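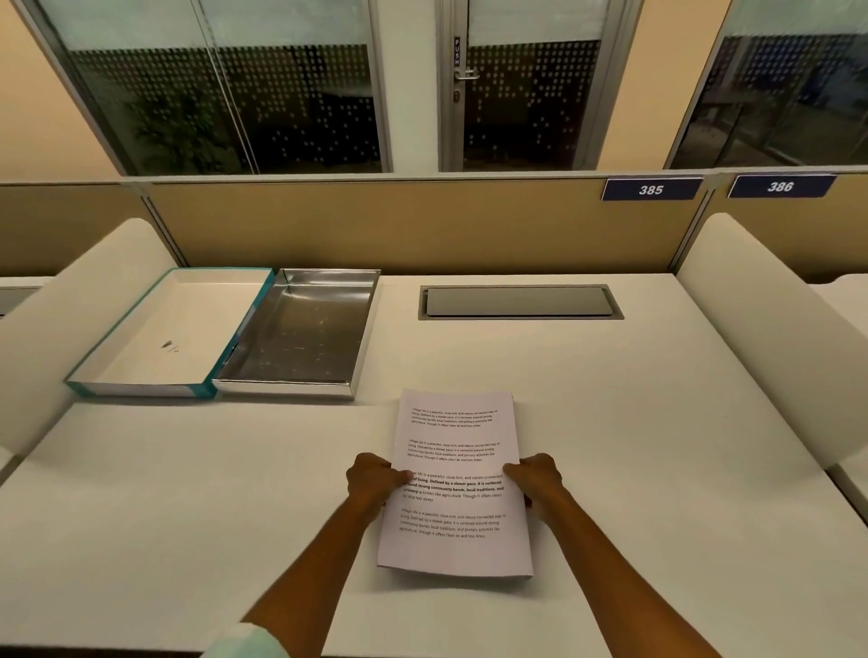
Posted by Cyril Entwistle in Printing & Paper, Cornholm Community Help
2 replies, 12 views

Same paragraph comes out four times on one page, different sizes

I'm making a one-page handout about village life for a reading group. I only want the one paragraph, the one starting "Village life is a peaceful, close-knit, and nature-connected way of living." My printout has it four times down the page. The top one is small, the third is bigger and has a run of bold in it, and then the last one is regular again. The bottom of the sheet is blank. I have been pasting the text in from an email. Is this the printer or the file?

Bindum
It's the file. A printer set to 2 copies gives you 2 sheets, it doesn't repeat a paragraph on the same sheet. You pasted more than once and changed the font on some of them. Press Ctrl+A, delete everything, then paste once using "Paste Special" and "Unformatted text". That drops the bold and the odd sizes. Set the size after that. I use 14 point for handouts, and 16 if people are reading without their glasses. Look at print preview before you send it.

wada2991
had this with an old printer and turning it off and on fixed it, might be worth a try

Cyril Entwistle
Bindum, thanks. I scrolled up in the file and all four are in there. Pasting it again as plain text now.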